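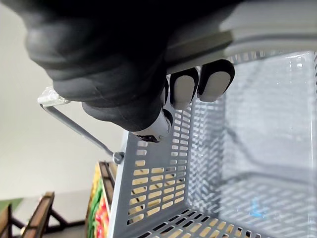
Chez Skemisa, la main qui apprend à faire les courses

Il faut d'abord traverser la zone logistique de Flarport, longer le canal, puis repérer un portail sans enseigne derrière lequel une trentaine de curieux patientent déjà, badge en papier autour du cou. Skemisa ouvre ses portes au public pour la première fois et le laboratoire a vu large : café dans le hall, visite par petits groupes, puis la démonstration que tout le monde attend, celle du magasin.

Car il y a un magasin, ou du moins de quoi y croire. Au fond du hangar, l'équipe a monté une supérette d'essai, avec ses rayonnages, ses produits aux emballages criards et ses paniers de plastique gris clair, ajourés de petites fentes rectangulaires, comme on en trouve à l'entrée de n'importe quelle épicerie. C'est là que travaille le robot. On s'attend à des sirènes, à des grillages de sécurité. On trouve une simple bande de ruban adhésif au sol et un silence d'atelier, à peine troublé par le souffle des moteurs.

Riaan Masilela nous accueille en baskets. Il dirige le programme de manipulation et il a visiblement répété son discours, qu'il abandonne au bout de deux phrases pour nous entraîner vers la machine. « Regardez les doigts, le reste viendra après. » Alors on regarde les doigts ! La main est gris foncé, toute en rondeurs, habillée d'une peau souple qui fait penser à un gant de jardinage un peu épais. Au bout des doigts, des coussinets gris pâle cerclés de noir. Là où le revêtement s'arrête, on aperçoit une articulation blanche, et c'est peut-être le détail le plus troublant : sous le gant, toute cette mécanique.

L'exercice du jour paraît ridicule sur le papier. Prendre un panier par le bord, le soulever, l'emporter jusqu'au rayon suivant, le reposer. Le panier a pourtant une anse en fil métallique, avec sa poignée transparente, et un visiteur demande aussitôt pourquoi le robot ne s'en sert pas. Masilela sourit, la question lui plaît. L'anse bouge, explique-t-il, elle bascule sur ses pivots et n'est jamais tout à fait là où on l'a laissée. Le robot apprendra à la saisir aussi, plus tard dans le programme. Pour l'instant on lui demande le bord : les bouts des doigts à l'intérieur, la paume à l'extérieur, et une pression assez juste pour que rien ne glisse ni ne se déforme.

Premier essai. La main descend, hésite un instant au-dessus du plastique, se referme. Le panier se lève de quelques centimètres, penche, retombe avec un claquement sec. Quelqu'un dit « oh » comme au cirque. Deuxième essai, et cette fois le panier part, traverse l'allée en se balançant à peine, se pose devant les boîtes de conserve. On applaudit, bien sûr qu'on applaudit, et une petite fille juchée sur les épaules de son père réclame qu'on recommence.

On recommence donc. Le carnet de bord affiché près du poste de commande recense 307 prises depuis l'installation de la supérette, et l'équipe vise les 1000 avant de changer d'objet. Chaque tentative est enregistrée, y compris les ratées, que Masilela appelle affectueusement « les bonnes ». Une caméra fixée près du poignet filme la prise au plus près, et l'écran du poste nous montre ce qu'elle voit : un bord de plastique énorme, des doigts énormes, le magasin tout flou derrière. J'y serais bien resté une heure.

Le plus étonnant, c'est la variété des soucis. Les reflets, par exemple ! Le plastique lisse renvoie la lumière des néons et blanchit par endroits ; les fentes laissent passer les couleurs du rayon voisin. Jacobs, le partenaire qui fournit les capteurs, a dépêché une ingénieure pour la journée, et elle parle de ces histoires d'éclairage avec une gourmandise contagieuse.

La suite s'écrira à Drinholm, où une vraie boutique de quartier doit accueillir le robot pour des essais en dehors des heures d'ouverture. En attendant, Skemisa remet ça le 29 septembre, toujours à Flarport, sur inscription. Demandez à voir l'écran du poignet.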